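Home | Galleries | Color Notes | Sewing Corner | Contact

Color Notes: All the Blues

Posted in October by the Cleltodach editor
389 views | 47 shares | 13 comments

I have been in love with blue for as long as I can remember, and if you have been following Color Notes for a while you will have noticed that I never quite manage to leave it alone. We had a month of greens in the spring (some of you were very kind about the moss ones!) and I did promise yellows for the fall, and the yellows are coming, they really are. But then I started sorting the blues again, and you know how that goes. You put two next to each other on the kitchen table and what you thought was plain blue is suddenly leaning toward green, and its neighbor has gone a bit purple, and there goes the afternoon.

So, blue again. Big plain blue, mostly, the kind that takes up all the room, with a couple of tiny bits of it at the end for those of you who like to hunt for things.
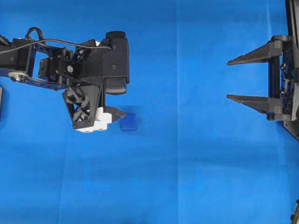
Bright blue, a little mottled, with a faint seam just right of the middle.
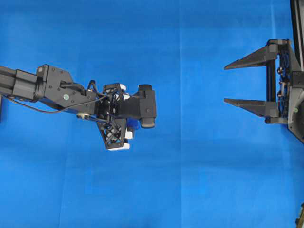

Closer to cobalt, going cyan up in the left corner and deepening as it comes down.
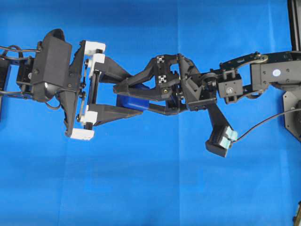

Blue on blue! The block is glossy and a good deal darker than the folds behind it.
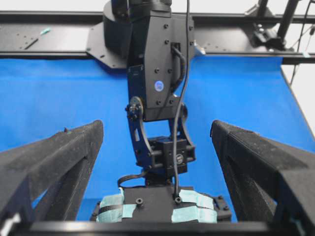 Mostly black, with one small round blue sticker and a scrap of light teal up on the rail.

Choosing a large piece of blue cloth for a room is a different job from choosing a cushion, and I learned it the slow way with my sewing room curtains. I bought 10 yards of a bright one from Cordero, the fabric shop on the hill in Furnby, on the strength of a swatch the size of a playing card, and carried it home feeling extremely pleased with myself. Once it was hanging it had at least three colors in it, depending on where you stood and what time you looked. The second picture has just what I mean, with that lighter cyan in the upper left and the deeper blue lower down. A swatch won't show you any of this. Ask for a yard if you can, pin it up where it's going to live, and leave it there through a breakfast and a supper before you make up your mind. I ended up keeping mine, by the way, and I'm fond of it now, although the side by the window always looks as if it came off another bolt.

Seams are the other thing. With a patterned fabric you can lose a join among the flowers and feel clever about it, but a plain bright blue has nowhere to put one, and even a very faint line like the one in the first picture will catch your eye once you've found it. I used to fuss terribly over this. These days I press the seam open from the back, with a damp cloth and plenty of patience, and then I put it off to one side, where a fold of curtain or the corner of a bookcase can keep it company. If you're covering a table you can let it run along the back edge. Folds are easier to live with and I would leave a few of the soft ones in, they give the color something to do.

Now for blue on top of blue, which my mother thought was dreadful and which I do all the time! It works best for me when the two are well apart in depth and one of them has a shine to it, like that block in the third picture. I have a royal blue enamel jug that spent years on a white shelf looking perfectly ordinary. I moved it in front of the sewing room curtains when I was dusting, never moved it back, and visitors ask about it now. Two blues that nearly match are harder, they tend to look like a mistake in the laundry.

And a little blue goes a long way against black. I painted the inside of one small drawer in Tamell's harbor shade, in a desk that is otherwise as dark as a piano, and I open it far more often than I need anything out of it. One coat was streaky, two was fine, and I'd give it overnight in between even if the tin tells you four hours.

If you have a blue you'd like to see on the page, the form under Contact is working again after its difficult summer. Tell me what it is and what it's sitting next to. I do read everything, only slowly, and I'm still catching up on the greens. Yellows next time, and I have already started a pile.

13 comments | Share this gallery | Older galleries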